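The play kitchen, second time around

We bought the play kitchen in September, second-hand, from Elvia Gallegos two streets over. Her youngest had outgrown it and she wanted the corner of the rumpus room back. I carried it home in the boot with the seats down. It had already been put together once, so I only had to take off the top section and screw it on again at our end. That took most of an evening, mainly because I'd put the screws for the hood in with the screws for the shelf.

The new one in the shop was 349 dollars. Elvia wanted a slab of beer and help moving a couch, so I didn't look at new ones for long.

I wiped it all over with warm water and a bit of dish soap. The white tiles behind the counter had some texta on them and that needed bicarb and an old toothbrush. The grey lines between the tiles are meant to be grey. I scrubbed at them for a while before I worked that out.
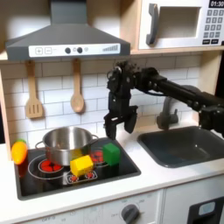 The part I like best is the range hood. It has plus and minus buttons, two knobs and a little light symbol, and somebody clearly sat down and thought about what a fan speed display should look like. Our real one has a single switch and a rattle. The microwave says 01:30, which is also how long I heat most things, so that seems fair.

The wooden spoon and the slotted spatula hang on the rail under the hood. I've asked for them to go back there at the end of the day and they mostly do. The pot is stainless steel and has ended up in the sandpit twice. I've stopped worrying about it. It washes fine.

Food is the bit that gets everywhere. I keep it in an old ice cream tub and whatever doesn't fit in the tub goes to the op shop. My neighbour Baltazar Olvera offered us a whole bag of plastic vegetables last month and I took three.

I still want to put felt pads under the feet, as it scrapes on the boards when it gets leaned on. I've got a packet in the laundry drawer, so that's a job for after tea.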